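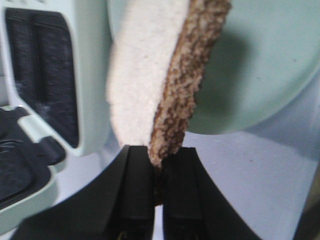

Toast, with the browned side on the right.

The ring at Cestwood Hall goes up in an afternoon and comes down the same night. Between those two jobs it is the responsibility of the lead technician at Munderwood Ring Services, who has held the position through 140 shows and asked that his name be left out of this piece. We spoke in May, in the loading bay, while his crew waited for a forklift.

He began with the floor. A portable hall floor is rarely level, and a ring frame set on an uneven floor will twist when the ropes are tightened. The crew takes readings at each corner post before any decking goes on.

"You level the posts first and the middle second," he said. "People do it the other way around, and then they wonder why one side of the deck creaks. The posts carry the rope load. If they're off, everything you put on afterwards is off by the same amount."

The frame at Cestwood is steel, with plywood panels laid across the beams. Foam goes over the plywood and canvas over the foam. He considers the foam the most neglected part of the assembly. It compresses with use, mostly near the center and in front of the two working corners, and it does not recover fully in storage.

"A boxer's foot sinks in a little. That's normal. What you don't want is for it to sink more in one place than another. A kid planting his back foot to throw a right hand can't be thinking about that."

His crew rotates the pads after every show and marks them on the underside with the date and position. Pads that fail a simple press test are moved to the edge of the deck, outside the ropes. After that they are thrown out. He said some promoters ask him to keep them in service longer, and that he refuses.

The canvas is laced under the apron and pulled from opposite sides in turn. Asked how tight it should be, he declined to give a number.

"I walk it in socks. If it moves under me, it gets pulled again. Then I walk it in boots, because boots grab more."

A replacement canvas for this ring costs $895 without printing. Printed sponsor logos add to the price and, in his view, to the risk. Some inks stay slick when water is spilled on them, and the corners get a lot of water. He now asks for a sample before approving any logo that falls inside the ropes. At a show in Katanham two winters ago, a center logo was covered with a patch before the first bout after the referee slid on it during the walk-through. The sponsor was given its money back.

Most of our conversation was about rope tension. The Cestwood ring has four ropes, joined on each side by vertical spacer ties. Each rope is set with turnbuckles at the corner posts. Munderwood switched to a Liao turnbuckle last season, mainly for its locking collar.

"The old ones backed off," he said. "You'd set them at four in the afternoon and by the main event the top rope had gone soft. A fighter leans on it, gets hit, and goes further back than he should. With the collar, I check between bouts and I'm usually not touching anything."

He does not set all four ropes alike. The top rope is kept a little easier than the second and third, so that a boxer's upper back meets some give. The bottom rope is set firm. Its job is to keep a fallen boxer on the deck, and a loose one can let a shoulder or hip through.

Coaches have opinions on this. Those with a pressure fighter tend to want tight ropes, and those with a counterpuncher often prefer slack. He hears them out and sets the ropes the same way regardless.

"They can take it up with the inspector. The inspector leans on it, I lean on it, and we agree or we don't. If we don't, I adjust it with him standing there."

The corner pads are checked last. He looks at the ties, then pushes a thumb behind each pad to confirm that the turnbuckle hardware is fully covered. He has found exposed metal on rings rented from other suppliers, always low down, where the pad had ridden up.

During the show he sits at ringside with a bag that holds 6 spare spacer ties, 2 turnbuckles, cloth tape, towels and a wrench. Tape is the item he uses most. It goes over the knots in the ties, and over any seam in the canvas that starts to lift.

I asked whether boxers ever mention the ring to him afterwards. He said a few complain, mostly that it was slow, and that he writes these comments down along with the pad positions. Slow usually means thick foam or a new canvas. He had one such note from the previous show and planned to move two center pads because of it.

The forklift arrived shortly after three. He put on his gloves and went to look at the first post.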